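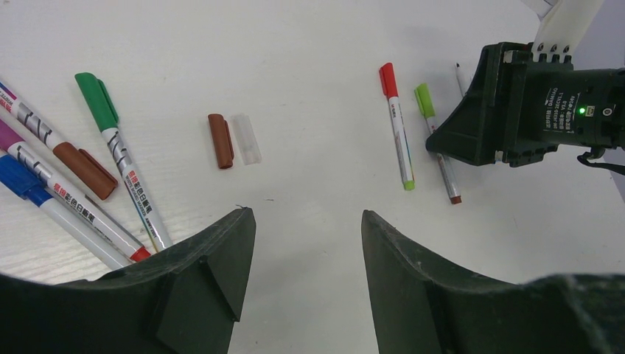 Buseo Marker Sorting Set

Version 2. Maintained by Pundier.

What it covers

Clips and stills of whiteboard markers being capped, uncapped, grouped and put away on a tabletop. The set has more than 3000 clips, split by task into 49 folders.

Items

Whiteboard markers in several cap colors, loose caps, and a few pens. Caps are sometimes off the barrel at the start of a clip, so cap color and barrel should be labeled separately.

Labels

Each clip has a task name, a start state and an end state. Cap colors use plain names – brown, green, purple, blue. Clear caps are labeled "clear" whatever they sit on.

Known problems

Text on the barrels is not transcribed. In the Drilum folders, pens were labeled as markers in version 1, and two of those folders still need a second pass.

License

Free for research use. Please credit Pundier and give the version number.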